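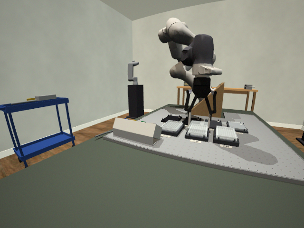

Render: arm over the perforated board, gripper open.

1/ Notes from the Clarside service upgrade, posted 17th March. Two-story building, light commercial, original panel from the first tenant. Scope was a new 300 amp service, new feeder to the rear subpanel, and grounding brought up to current code.

2/ Load calculation first. The owner's figure came from adding up breaker handles, and that number means very little. Calculated demand after the kitchen tenant's equipment list came in: 68 kVA. Single phase, 120/240. That works out to just over 283 amps, so 300 it is, with little left over.

3/ Gauthier did the trenching in February. Conduit depth was fine. The sweep at the building end had a flat spot, so we cut it out and glued in a new one before pulling.

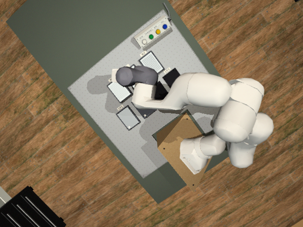 4/ Feeder pull took 3 people and most of a morning. Use more lubricant than you think at the second bend. Megger readings were logged before termination and again after.

5/ Lugs torqued to the value on the label with a calibrated wrench, then marked. Olesia Vasylenko inspected and asked for the wrench certificate. Have yours in the truck.

6/ One correction: bonding jumper at the water meter was missing. Installed the same day, passed on recheck.

7/ Fistitz still has the old panel schedule wrong on circuits feeding the Gilik suite. We traced each one and typed a new directory. Copy is inside the door, second copy with the building manager.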